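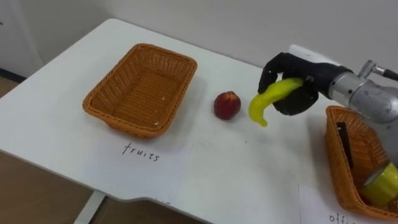

Four days of my life have gone into a sorting planner that can be defeated by a banana. A thread.

1/ The task: put things in the basket whose label matches. The label says "fruits", by hand, lowercase, slightly slanted. Our text reader handles this fine. It had more trouble with the nicely printed labels, which I take personally, having paid for the printer.

2/ Perception gives each object a name, a pose and a confidence. A peach and a nectarine are the same thing to it, and it swaps between them 30 times a second. Every swap used to trigger a replan. The arm would set off, reconsider, set off again. Very relatable, no use at all.

3/ Fix: the planner no longer sees names. It sees "belongs in basket A" plus a pose, and only replans if one of those changes. Ibrahim Idahosa suggested this in March. I said it was too simple. Ibrahim has the message saved.

4/ Next, the banana. Our grasp scorer assumes an object's center is somewhere inside the object. Bananas disagree. On the old scorer the top candidate was regularly a patch of air on the inside of the curve, with a score of 90.

5/ So now we grasp by the stem end and let the rest hang. Ugly, but the wrist has room. The catch is that the far tip becomes part of the robot, and the collision checker has to be told. For most of a day it hadn't been told.

6/ If you use Wokach for your planning scene: attaching an object does NOT remove the copy in the world model. You end up with a hand permanently colliding with the thing it's holding. The log will mention this on line 3464.

7/ Planning time with the attached mesh was 400 ms. Abimbola Yusuf swapped the mesh for a row of spheres and it dropped to 90. The banana is now a caterpillar as far as the software is concerned – it doesn't seem to mind.

8/ Still open: release height. Too high and fruit bounces, too low and the knuckles meet the wicker. We use one fixed number per basket, and I'm not proud of it.

9/ Code goes up once I've renamed the function called banana_hack_2. There is also a banana_hack_3. They call each other.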